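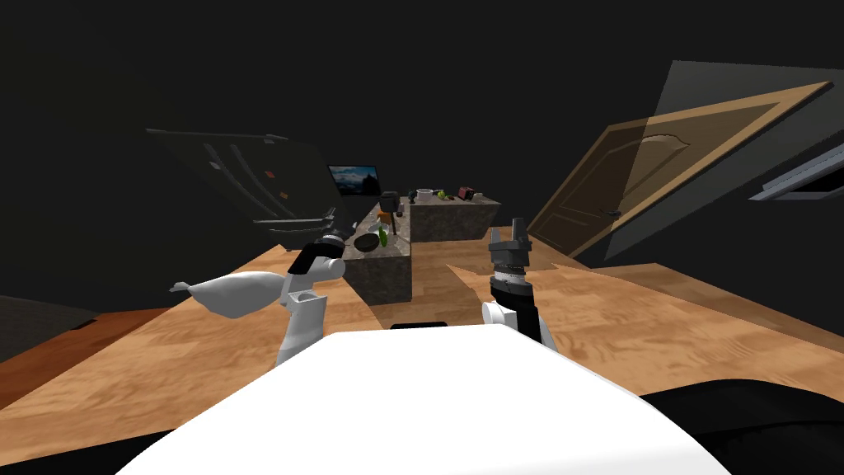
Kitchen, low light (render)

Questions people ask me

Hello! I'm Kamil Vrabec and I make pinhole photographs and print them by hand. I get a lot of the same emails, so I've put my answers on one page. If yours isn't covered, write to me and I'll get to it, though I'm slow when the weather's good.

Do you use a real camera?

Depends who you ask. Most of my pictures come out of boxes and tins with a tiny hole in one side and a sheet of photographic paper at the back. No lens, no battery, no viewfinder. I point it where I think it ought to go and then I wait. I do own a perfectly good 35mm camera as well, and it comes on holiday with me, but you won't find anything from it in the shop.

How long is an exposure?

In bright sun, less than a minute. Indoors it can be most of an afternoon. The longest one on the site at the moment is the stairwell at Drendar, which I left going from breakfast until the building was locked up. People walked up and down in front of it all day and not one of them shows.

Why is everything so soft?

A pinhole never gives you a properly sharp picture. A cleaner hole helps a lot (mine used to be terrible, I was making them with a sewing needle and a hammer), but there's a limit, and I like where the limit is. If you want to count the bricks you'd be happier with somebody else's work, and I mean that kindly.

How big are your editions?

The small contact prints are editions of 12. I number them in pencil on the back, never on the front, and once they've gone I don't print that negative at that size again. The exception is the Gakent series, which was done as an open edition postcard. We printed 1,000 of those and I've still got a shoebox of them, so if you order anything from me there's a fair chance one will turn up in your parcel.

What paper do you print on?

Fibre-based, matt, slightly warm. I tried resin-coated paper for a year as it dries flat and washes quickly, and I never warmed to it. Fibre curls like mad and I spend half my life putting prints under heavy books, but the blacks are so much nicer!

Can I buy a print framed?

Yes. Framing is done by Vojtěch Machala at Plidow, who has done all of mine from the start. Allow three weeks on top of the usual wait. You can have black, white or plain oak, and he'll do other woods if you ask him directly – he's much better at that conversation than I am. I don't post large frames abroad any more. I had two arrive smashed in the same month and that was enough.

Will my print fade?

Keep it out of direct sun and away from radiators and it should see us both out. The cyanotypes are fussier. If a cyanotype goes pale, put it somewhere dark for a few days and a good deal of the blue usually comes back. I know how that sounds, but do try it before you email me.

Can I use one of your pictures on my website / book cover / album sleeve?

Ask me first, please. I say yes quite often. For student projects and small zines I don't charge, I just want my name spelt right and a copy for the shelf. For anything commercial, tell me where it's going and for how long and I'll send you a price.

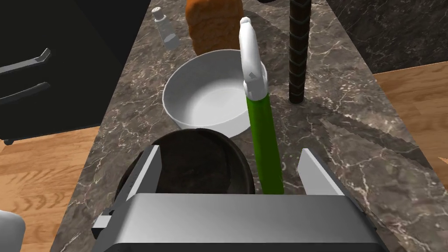 Jireš, February

I've added the next few answers after a talk where I ran out of time with a lot of hands still up. Sorry to everyone at the back!

How did you get started?

Badly. I did a one-day course, came home with a single grey rectangle that might have been a tree, and was completely hooked. I then spent a winter making more grey rectangles in the bathroom with a towel along the bottom of the door. The first picture I was pleased with was number 161 in my notebook. It's a bus shelter. It isn't for sale, my mum has it.

Do you write everything down?

Everything. Time of day, which box, how long, what the sky was doing. My handwriting is awful, so half of it is no use to me later, but the habit makes me slow down.

Do you teach?

Twice a year, in small groups. We build the cameras in the morning, shoot straight after lunch and develop until it's time to go home. You don't need to bring anything except an apron and old shoes. Under-16s are welcome with an adult. Dates go out to the mailing list first and they do tend to go in a day or two, so sign up if you're keen.

What should I make my first camera out of?

Any tin with a tight lid. Paint the inside matt black, tape over every seam twice, and use a bit of drinks can for the pinhole plate so you're not trying to drill through the tin itself. Curved tins give you that stretched, bendy look at the sides. Flat boxes are more polite.

How many pictures do you take in a year?

I get through two boxes of paper, so 200 sheets, and I keep very few. Last year I showed nine.

Do you take commissions?

Houses and gardens, yes. Weddings, no. I tried one, and the bride is a faint smudge beside a very good hedge. She was lovely about it.

Can I visit the studio?

You can, by arrangement, after 2pm. Mornings are for printing and I can't open the door. Ring the lower bell, as the upper one belongs to the dentist.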